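Planner update: both arms now share one clock

The two-arm planner moved to its new release on 15/05/2026, and anyone running jobs on the bench at Drudton should pull it before their next session. The old version planned each arm separately and checked for clashes afterwards. It worked well enough when the arms kept to their own halves of the table, but cloth folding brings the grippers close together in the middle, and the checker kept stopping jobs that were perfectly safe.

Pallavi Goel and Rafail Kyriakidis have rewritten that part. Both arms are now planned as one system with a single timeline, so a pause on the left is known to the right straight away. In a test set of 882 replayed plans, false stops fell from 100 to 9. Planning takes a little longer, around 29 milliseconds more per move, and we think that is a fair price.

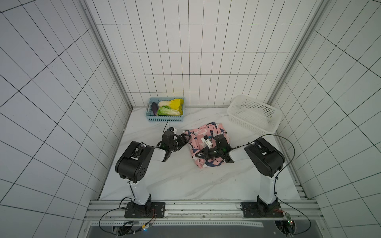
The closest distance allowed between the grippers is now set in the job file. It used to be buried in the driver settings, where a change for one task quietly applied to all the others. Old job files will still load, but they will use the default distance and print a warning. Please fix the warning when you see it.

Cables are still a weak point. The planner knows the shape of the arms and the wrist cameras, but it has no model of the wiring, so wide turns of the wrist need checking by eye. Periklis Tzavaras is working on a simple limit for this and hopes to have it in by September.

Bug reports should go to the Wultska tracker as usual, with the log attached. Marina Koutsoukos has updated the set-up notes, and the section on wrist camera calibration is new.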